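Enseñar a la máquina con las manos puestas

Opinión – 23/10/2025

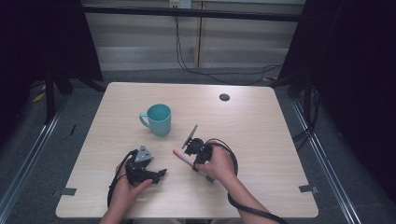
Una pinza en cada mano, una taza y un rotulador rosa sobre la mesa: materia prima de la automatización.

En Lavdale, donde trabajo desde hace 8 años, la palabra automatización llegó en una presentación de 64 diapositivas. Las conté porque tuve tiempo. Había flechas ascendentes, un calendario y una frase en letra grande según la cual las tareas repetitivas iban a desaparecer de nuestras vidas. En abril empezó el proyecto con Elleck, la empresa que nos vende el sistema de preparación de pedidos, y desde entonces parte de la plantilla se dedica a coger objetos y dejarlos en otro sitio, muchas veces, delante de una mesa. Si eso no es una tarea repetitiva, que alguien me explique qué lo es.

El trabajo consiste en hacer con una pinza lo que cualquiera haría con los dedos. Los movimientos se registran y sirven para entrenar al robot que después tendrá que repetirlos. Hay turnos de 2 horas, con una pausa, y una lista de objetos que cambia cada semana. Al principio hace gracia. Luego uno descubre que levantar una taza por el asa sin pensar es fácil y que hacerlo bien con una herramienta interpuesta, cien veces seguidas, cansa de una manera que no figura en ningún parte de riesgos.

No tengo nada contra los robots. He cargado bastantes cajas para saber que hay trabajos que estarían mejor hechos por algo que no tenga espalda. Lo que me cuesta creer es el relato. Nos dicen que la máquina aprende, como si aprendiera sola, en un cuarto aparte, por méritos propios. La máquina de Elleck aprende de gente con nombre y nómina, y esa gente cobra lo mismo que cobraba antes por preparar pedidos. El gesto que se llevan, el giro de muñeca que uno tardó años en afinar, no tiene precio en el convenio porque cuando se firmó el convenio a nadie se le ocurrió que un gesto pudiera guardarse.

Se me objetará que siempre ha sido así, que el telar mecánico también copió al tejedor. De acuerdo. Pero el tejedor no tenía que sentarse con el telar a corregirle la postura mientras el encargado le daba las gracias por su espíritu de equipo. A nosotros se nos pide que colaboremos, y con entusiasmo si puede ser. En la reunión informativa pregunté qué pasaría con los puestos cuando el sistema estuviera listo. Me contestaron que habría «roles nuevos». Pedí un ejemplo y me ofrecieron enviarme la presentación.

En Wattimena, el almacén del otro lado del polígono, llevan más tiempo con esto. Lo que cuentan los compañeros de allí se parece poco al folleto. El robot coge bien lo que es rígido y está donde debe. Con lo demás se queda parado, y entonces alguien acude, lo resuelve y vuelve a su sitio. De 10 personas que había en la línea quedan 8, que hacen el trabajo de antes y además atienden a la máquina. Los roles nuevos eran esos. Nadie los ha descrito por escrito ni los paga aparte.

También hay ganancias, y sería tramposo callarlas. Hay menos turnos de noche. Una compañera con el hombro destrozado ha podido quedarse en la empresa haciendo demostraciones – sentada cuando se lo permiten – y lo prefiere mil veces al muelle de carga. Me alegro por ella. Me alegraría más si su puesto no tuviera como finalidad declarada dejar de hacer falta.

Traketti, la consultora que acompaña el proceso, nos pasó una encuesta de satisfacción. Preguntaba si nos sentíamos parte del cambio, en una escala de muy de acuerdo a muy en desacuerdo. No preguntaba si queríamos saber para qué se usarán los registros dentro de unos años, ni si pueden venderse a otra empresa, ni qué recibimos nosotros si eso ocurre. Son tres preguntas bastante sencillas y llevo meses haciéndolas.

Mientras no haya respuesta, propongo algo modesto: que las horas de demostración se reconozcan como formación impartida y se paguen como tal, que el uso de lo grabado figure en un acuerdo firmado y que la plantilla de cada puesto quede garantizada por un plazo concreto, con fecha. La dirección dice que es pronto para hablar de eso. Para grabarnos no fue pronto.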